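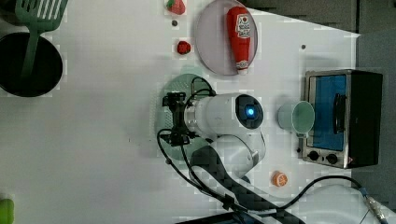
Why Does Jam Go Thick?

If you have ever squashed a strawberry (and I hope you have, because it is great fun), you will know that what comes out is mostly juice. It runs down your wrist and gets on your sleeve. But strawberry jam sits on your toast in a nice wobbly heap and stays there. So what happened to all that runny juice?

The secret is something called pectin. You say it PECK-tin. Pectin is found in fruit and in lots of other plants, and while the fruit is growing it works a bit like glue, helping to hold the tiny parts of the plant together. You can't see it or taste it, but every apple you have ever crunched was full of it.

When you cook fruit in a pot, the fruit goes soft and the pectin comes out into the juice. Picture lots and lots of very thin threads, all floating about and not touching each other. They don't do much on their own. They need two helpers.

The first helper is sugar. Sugar loves water and grabs hold of it, so there is less water getting in between the threads. The second helper is acid, the sour stuff that makes you pull a face when you lick a lemon. Acid makes the threads stop pushing each other away. Now they can link up, and as the jam cools they make a kind of net, with the juice caught in all the little holes. That net is what makes the wobble!

Some fruits have plenty of pectin, like tart apples, cranberries and lemons. Strawberries don't have very much, poor things, so cooks often squeeze in some lemon juice or stir in extra pectin from a packet.

My neighbor Rasha Boutros, who lives over in Drendthorpe now, let me help her every May when the berries came in. We used 600 grams of strawberries at a time, and before we started she put 3 saucers in the freezer. When the jam had boiled for a while, she dropped a bit on a cold saucer, waited, and pushed it with her finger. If it wrinkled up like a blanket, the jam was ready. If it just ran, back to the stove she went, humming.

You can try the saucer test too, but let a grown-up do the boiling and the spooning. Hot jam is much hotter than it looks, and it sticks to skin. Your job is the poking, once the saucer has cooled the jam right down. And licking your finger afterward, of course.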